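Skandex Reaction Time and Attention Kit, Second Edition: Review

Tested over a winter term with an undergraduate methods class

The Skandex kit is sold to teaching departments that want to run the standard attention and memory tasks without building each one from scratch. It contains a five-button response box, a USB cable, a printed manual and a license for the task software. The first edition had a reputation for loose buttons and a manual that assumed you already knew the answer to your question. The second edition fixes the buttons.

I used it in January with a class of 58 students, working in pairs, on lab machines that are neither new nor well cared for. Each pair ran the Stroop task, a flanker task, a simple visual search and a digit span. I also ran the full set on myself more times than was good for me.

Setup

Installation took one attempt on most machines. The software asks for a screen refresh rate during setup and does not check the number it is given. Enter the wrong value and every stimulus duration will be wrong by a fixed proportion, with no warning in the output file. Check the display settings first and write the figure on a label on the monitor.

The response box is recognized as a keyboard. This is convenient, and it also means that any other open program will receive the button presses. Close the mail client.

Timing

Margus Rozīte, our lab technician, measured the delay between button contact and logged response with a photodiode and a contact switch. Over 240 presses the mean delay was 8 milliseconds, with a standard deviation under two. A constant delay of that size is harmless in a within-subject design, where it cancels out of the difference score. The spread matters more, and the spread is good. The Notholm box we used before had a shorter mean delay and a far wider spread, and I would take the Skandex over it without much thought.

One fault: after a long idle period the first press is sometimes logged late. The manual suggests three practice trials before each block. Do this even with people who have done the task before, and discard those trials.

The tasks

The Stroop task is the strongest of the set. Colors can be defined by the user, word lists can be swapped, and the proportion of congruent trials can be set block by block. My class got the usual interference effect at the usual size, and the students who expected to be immune to it were not.

The flanker task works but limits you to arrows or letters. There is no way to change the spacing between target and flankers from the menus. You can do it in the configuration file, where the setting is called "gap" and is given in pixels, so viewing distance has to be worked out by hand.

Digit span is adequate. Scoring is all-or-nothing for each sequence, with no partial credit by position. If you want partial credit you will need the raw file and a short script. The forward and backward versions are logged under the same task name and told apart only by a one-character code in the last column, which cost me an evening.

Visual search is the weak one. Displays are generated from a fixed library of shapes, the library is small, and the shapes were plainly drawn by someone in a hurry. Feature search gives flat slopes as it should. Conjunction search gives slopes steeper than I would expect from displays of that size, and I suspect crowding, as the items are placed with no minimum distance between them.

You can import your own pictures, and for search tasks I would recommend it.
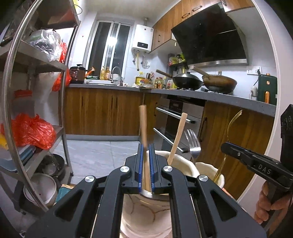 Natural pictures bring their own problems into a search task, chiefly that target and background are no longer under separate control. The software treats an imported picture as a single object and asks you to mark the target area with a rectangle. That is fine for a compact target. It is poor for a long, thin one lying at an angle: a rectangle drawn around the gold-colored fork leaning in its holder takes in parts of its neighbors as well, and a click on any of them counts as a hit. Polygon marking would solve this. Manolis Lambrakis, who teaches the parallel section, gets around it by using key presses for present and absent and ignoring location altogether. It works, at the cost of not knowing what the participant thought they had found.

Data export

Output is plain comma-separated text, one row per trial, with column names that can be understood without the manual. Missing responses are coded as zero. This is a bad choice. A student who averages the column without filtering will get a mean reaction time that is too fast, and several of mine did. The Soltavard package leaves the cell blank, which at least makes most statistics programs complain.

Support

I wrote to the company twice. The question about idle delay was answered the next day with a clear reply. The question about zero coding was answered with a page reference to the manual, where the behavior is described and not defended.

Verdict

Good hardware, one excellent task, two usable ones and one that needs your own materials. For a first methods course it is worth the price, provided someone checks the refresh rate and cleans the zeros before the students see the data. For research I would keep the response box and run it from other software. It also worked with Goel, our in-house task scheduler, after one change to the key map.

Reviewed March 2019. Kit bought at the normal department rate.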